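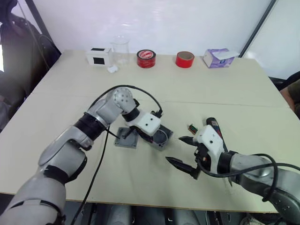 Lumier sells a parallel gripper that it says will replace the one you already own, and the engineer who has been testing it at Brovside for the past few months is not sure it replaces anything. She agreed to talk on the condition that her name stay out of it, because Brovside still buys parts from the company. The test bench is a plain cream-topped table pushed against a white wall, with two arms reaching in from the front and the usual clutter along the back: a glass beaker, two rolls of red tape, a box of tissues. The gripper on the right-hand arm has two dark pointed fingers, and it was the fingers I asked about first.

"Everybody asks about the fingers," she said. "They're fine. They close where you tell them to close. I've had cheaper ones do that."

Her complaint is with the way grippers get compared. The data sheet lists a repeatability figure, a stroke and a maximum force, all measured with the gripper bolted to a block. Put it on the end of an arm that sags a little and has a cable pulling at its wrist, she said, and you are measuring the arm, the cable and the gripper together.

"So when somebody tells me gripper A beat gripper B, I want to know what was holding it up. Half the time they changed the arm too. Or they changed the camera. Then they write a blog post."

Brovside's own trial tried to avoid that. The same arm, the same controller and the same person resetting the parts, for 200 picks per gripper. The parts were small housings and flat plates, the sort of thing that looks easy until you have to pick one up by its edge. The Lumier unit dropped 23. The older gripper, a Jõgi that the lab had been ready to retire, dropped 16.

I said that sounded like a win for the Jõgi.

"No," she said. "It sounds like seven parts. We'd been running the Jõgi for years and everyone knew how to set it up. We'd had the new one out of the box a couple of weeks. If you gave me another month I could probably make those numbers swap places, and then Lumier would put it in a brochure."

She was a little kinder about the controller. Brovside has been trying one from Rurkanico that is supposed to run both arms from a single box and take most of the work out of swapping tools. It does run both arms. Swapping tools still means going around the table with a screwdriver and then redoing the calibration, and on 2 occasions the controller kept the old tool's offsets after a restart. She found out when the fingers went down into the tabletop.

"It told me the calibration was good. Green light and everything. I've stopped looking at the light."

Did she report it? She did, twice, and got back a polite message asking for logs. The logs had been overwritten by then. A firmware update is promised for July, and she plans to install it on one arm only and leave the other alone until she sees what it does.

I asked what would change her mind about two-arm setups in general, which she had called "a nice way to have two problems" earlier in the conversation. She thought about it for a while. One arm steadying a part while the other works on it is useful, she allowed, and there are jobs at Brovside that can't be done any other way without building a fixture. But a fixture costs very little and doesn't need a controller.

"People come in and see two arms moving and they're sold. I get it, it looks great. Then I ask them what the second arm is doing, and a lot of the time it's doing what a clamp does."

And the cables? She laughed at that one. Cable routing doesn't show up in any comparison she has read, she said, though she spends more time on it than on the grippers themselves. A loop that is too short tugs on the wrist at the end of its travel. Too long, and it drags over whatever you're trying to pick. She has asked all three suppliers for a recommended length and received three answers, one of which was "as needed."

Brovside hasn't decided what to buy. Her own recommendation, already sent up the line, is to keep the Jõgi, hold off on the Rurkanico box until the update has been out for a while, and run the Lumier again with softer fingertips. She expects the purchase order to go through before she has finished the second trial.

"They'll ask me which one's best," she said. "I'll ask them, at what?"

Last updated: 6/29/26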